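Lorska Community Support
Serial and Industrial Communications > Legacy Hardware

Modbus RTU timeouts after moving a COM port from the motherboard header to a USB adapter

Posted by Miloslav Sokol, April 27, 2018

Our organisation operates a small monitoring installation in which a desktop computer polls a line of flow meters over RS485. The polling application is Flustiria, configured for 9600 baud, eight data bits, even parity and one stop bit. Until recently the converter was attached to the serial header on the motherboard, and communication was reliable.
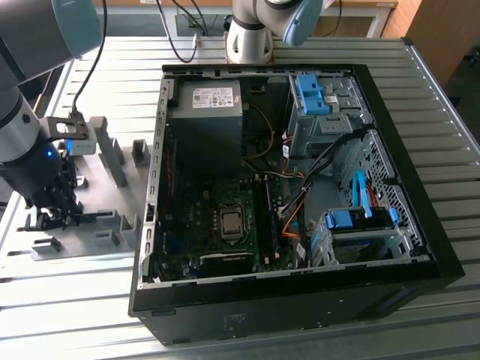

Following replacement of the computer, the converter is attached through a Penside USB-to-serial adapter. Short requests are answered correctly. Requests for longer register blocks fail intermittently, and the application log shows 110 timeouts in 2,000 polls. The response timeout is set to 200 milliseconds. Cabling and termination are unchanged. Please advise whether the adapter must be replaced, or whether the behaviour can be corrected through configuration.

Veikko Suominen

The symptoms described are consistent with the adapter's latency timer. A USB adapter of this type collects incoming bytes and forwards them to the host in groups. Modbus RTU relies on a silent interval to mark the end of a message, and an application that measures that interval strictly may treat one reply as two incomplete ones. The following should be attempted in order, with a test run after each.

1. Open Device Manager, expand Ports (COM & LPT), and open the properties of the adapter. Where the driver provides an advanced settings page, reduce the latency timer to the lowest value offered. Note the original value beforehand.

2. In the polling application, increase the inter-character timeout and raise the response timeout well above its present value. At 9600 baud a full-length reply takes more than a quarter of a second to transmit, so your current setting is insufficient for large blocks regardless of the adapter. 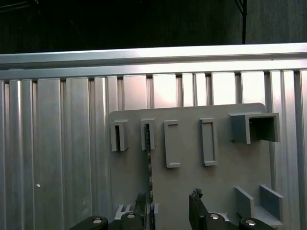
3. Disable USB selective suspend in the power plan, and clear the power management option on the root hub to which the adapter is connected.

4. If errors persist, capture the traffic with a port monitor and compare the timestamps of the failed replies with those of the successful ones.

It is also advisable to confirm that parity is set in the application and not solely in Device Manager. Most programs override the system default when the port is opened.

Slanina

Had the same thing. Changed adapter, problem went away. Did not investigate further.

Miloslav Sokol

Thank you both. Step 2 was the determining factor. With the response timeout at 964 milliseconds, no further timeouts have been recorded. The latency timer has also been reduced as recommended, and the adapter will be retained.

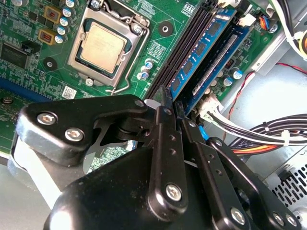
Processor socket and memory slots, desktop computer with case open

Status: Resolved
Filed under: RS485, Modbus RTU, USB adapters, timeouts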